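# Handout 4: Folding a Zip Hoodie

**Household Textiles, evening section**
Instructor: Karthik Pathirana

Welcome back! Last time we got through T-shirts, flat sheets and the dreaded fitted sheet, and I was thrilled with how many of you went home and tried it on your own linen closets. Tonight is my favorite garment of the whole course, the hooded sweatshirt. It has every problem in one piece of clothing: thick fabric, long sleeves, a hood, a drawstring and a zipper. If you can fold a hoodie, you can fold nearly anything in your drawers.

Bring one of your own to class. A heavy one is better than a light one for learning, and it should be clean and completely dry.

## Words we'll use

- **Body:** the big panel between the side seams, without sleeves or hood.
- **Heather:** a yarn mix that gives knit fabric its speckled look. Most gray hoodies are heather. It hides small creases beautifully, so check your work with your hand as well as your eye.
- **Placket:** the strip of fabric along an opening. On a hoodie it runs beside the zipper.
- **Rib:** the stretchy knit at cuffs and hem. It springs back when you let go of it.
- **Board:** the flat insert you fold around. A clipboard or a large magazine does fine at home.

## Before you fold

Most bad folds are already bad before the first crease! A hoodie that comes out of the basket in a heap has sleeves twisted inside the body and a hood turned half under, and you can't fix that by pulling harder later. Give it two good shakes from the shoulders, then lay it on the biggest flat surface you have. A bed is wonderful for this (soft, wide, and the right height if you don't mind leaning a little). A table is firmer and gives a sharper crease, but sleeves hang off the sides and drag the whole thing crooked.

Find the zipper pull first. It's the easiest landmark on the garment, and once you know where it is you know which way up everything else should go. Then go looking for the cuffs.

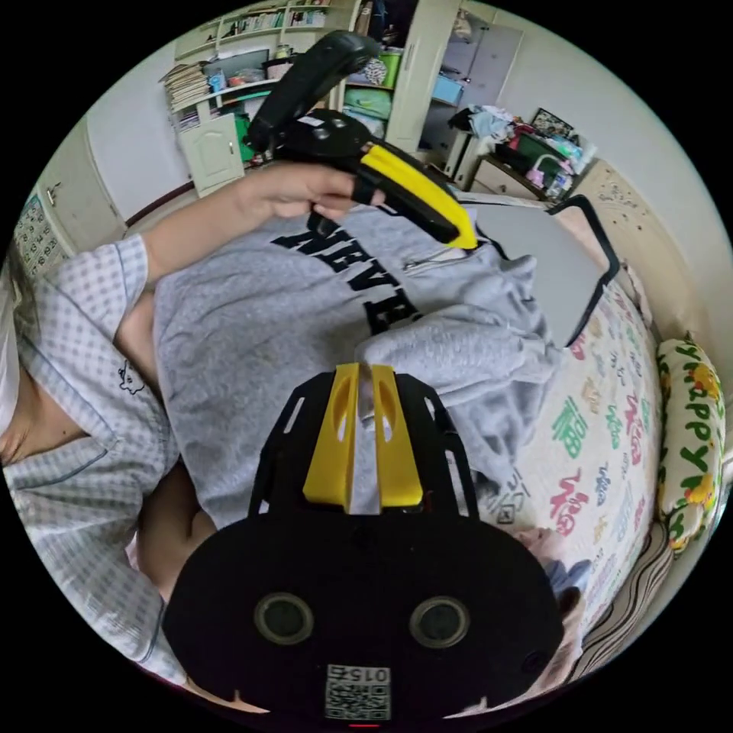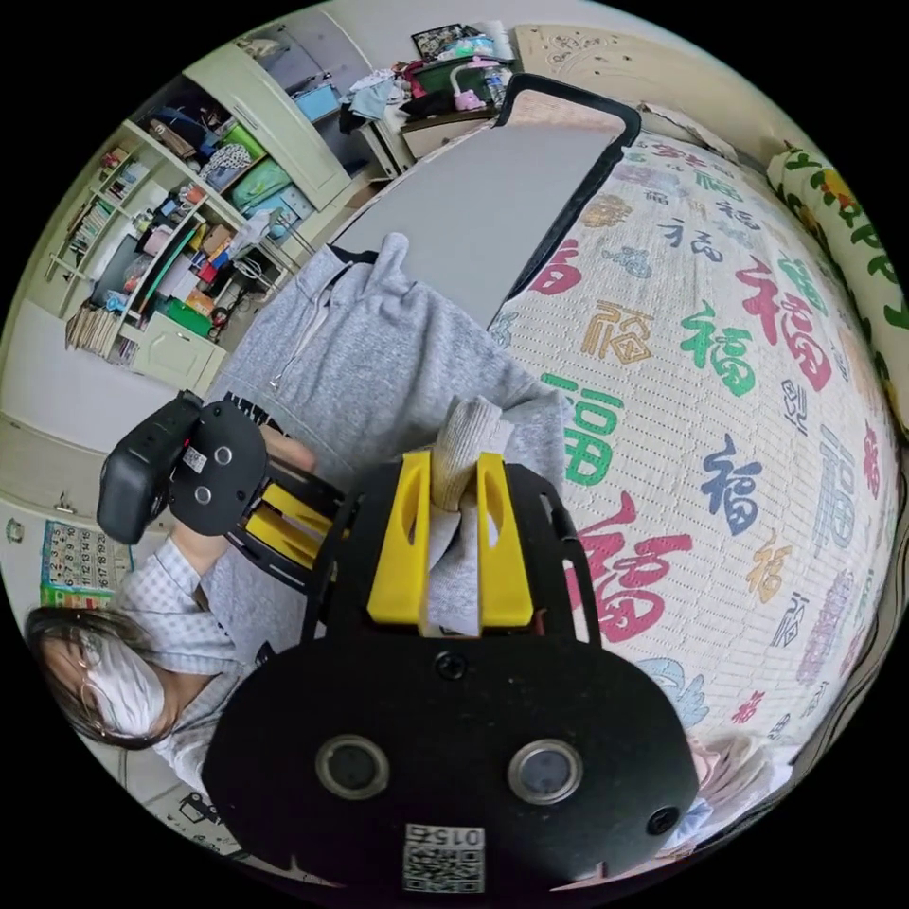 Once the cuffs are free, smooth from the center out toward the side seams with a flat palm. Don't tug on the rib. Long strokes, light pressure, and let the knit relax for a few seconds before you decide it's done. Thick fleece remembers how it was lying, and a little patience here saves you refolding the whole thing.

## The fold

1. Close the zipper to the top. Lay the hoodie face down, hood away from you.
2. Tuck the drawstring ends inside the hood.
3. Set the board on the upper back, centered, with its top edge just below the neck seam.
4. Bring one side in over the board. Fold that sleeve back on itself so it runs straight down the body.
5. Repeat on the other side. The sleeves should lie next to each other – if they cross, you get a hump.
6. Slide the board out from the hem end.
7. Fold the hood down flat onto the back.
8. Bring the hem up to meet the neck, then fold once more if your drawer is shallow.
9. Turn it over and look at the front. The zipper should run down the middle.

Step 5 is where nearly everyone slips, me included. With a very bulky hoodie, let each sleeve fan out a touch toward the hem and the bump disappears.

## The hood question

We had a lively argument about this in July and I expect another one tonight. There are two camps. The Kestus fold, named for the student who brought it to us, lays the hood flat as in step 7. The pocket fold rolls the whole garment up into the hood instead, and makes a cheerful round bundle that is terrific for suitcases. I teach the flat one first for drawers and shelves, and it stacks much better. Try both at home and come with an opinion!

Printed lettering needs a little thought too. Whichever fold you pick, try to keep creases off any big block letters on the front. Thick print cracks along a line when it's folded in the same place month after month, and it's a shame to lose a favorite that way.

## Practice for next session

- Fold the same hoodie 11 times over the week. Try for the same finished width every time.
- Time your first and last fold. Under 40 seconds is a lovely result, but a neat slow one beats a messy fast one.
- Fold one hoodie without the board and note where it drifts.
- Read the Ostrowski pages in your packet on knit fabrics, up to the section on washing.

Prema has the sign-up sheet for the closet visits, and there are still places left. Next session we move on to pajama sets, top and bottoms folded together as a single parcel, so bring a pair with a collar if you own one.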